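After the Cast Comes Off: A Hand Therapist on Wrist Fractures

Danica Kadrić has treated hands and wrists at the Lazaridis clinic in Dakotham for most of her working life. She trained as an occupational therapist and moved into hand therapy after a placement on an orthopedic ward.
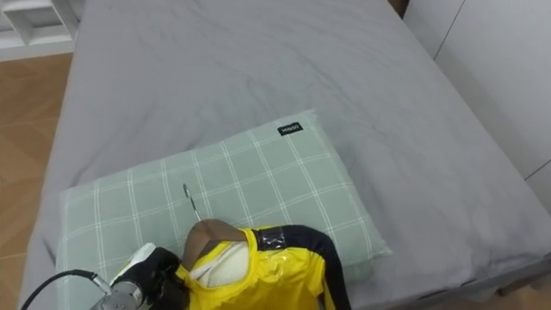 Most of her patients have broken the radius near the wrist, usually in a fall. They arrive expecting the hard part to be over.

"They've waited weeks for the cast to come off, and then it comes off and the wrist won't bend," she said. "The skin is flaky, the forearm is thin, and they can't turn a key. A lot of them think the bone has slipped. Usually it hasn't. The joint has been held still and it's stiff."

Her first appointment runs 30 minutes. She measures how far the wrist bends in each direction and how far the forearm rotates, then does the same on the other side for comparison. She leaves grip testing until the surgeon is satisfied that the bone has healed enough to take load.

"I'd like to see the fingers before I see the wrist," she said. "If someone can't make a full fist on the first visit, that's what we work on. You can get by with a stiff wrist for a while. Stiff fingers will stop you from doing nearly everything."

She would rather that work started earlier. Patients in a cast are normally told to keep the fingers, elbow and shoulder moving, but in her experience the advice gets lost in everything else they hear on the day of the injury. She has been asking the fracture clinic at Pratorberg to put it on a separate sheet.

The home program she gives out is short. Patients bend and straighten the wrist with the forearm supported, turn the palm up and down with the elbow tucked in at the side, and touch the thumb to each fingertip. She asks for a few minutes at a time, several times a day.

"People save it all up for the evening and do an hour," she said. "Then the hand swells, it hurts all night, and they skip the next two days."

Swelling takes up a good part of most early visits. She teaches patients to rest with the hand above the elbow and to use it for light jobs like folding towels or washing their face. Lifting a full kettle comes later. Her colleague Tihomir Begović, a physical therapist, sees the patients whose shoulders have stiffened from weeks in a sling.

Some symptoms she wants checked quickly. Pain far out of proportion to the injury, a hand that changes color or sweats differently from the other one, numbness in the thumb and first fingers — any of those means a call to the surgeon's office. So does a sudden loss of the ability to lift the thumb, which can mean a torn tendon even when the fracture was a mild one.

On how long recovery takes, she is careful. Many of her patients are back to ordinary tasks within a few months, but strength lags behind movement, and some lose the last few degrees of bend for good.

"I had a woman in March who was upset that she couldn't do a push-up," Kadrić said. "I asked if she'd done them before. She had, every morning. So that became the goal, and we're still working on it."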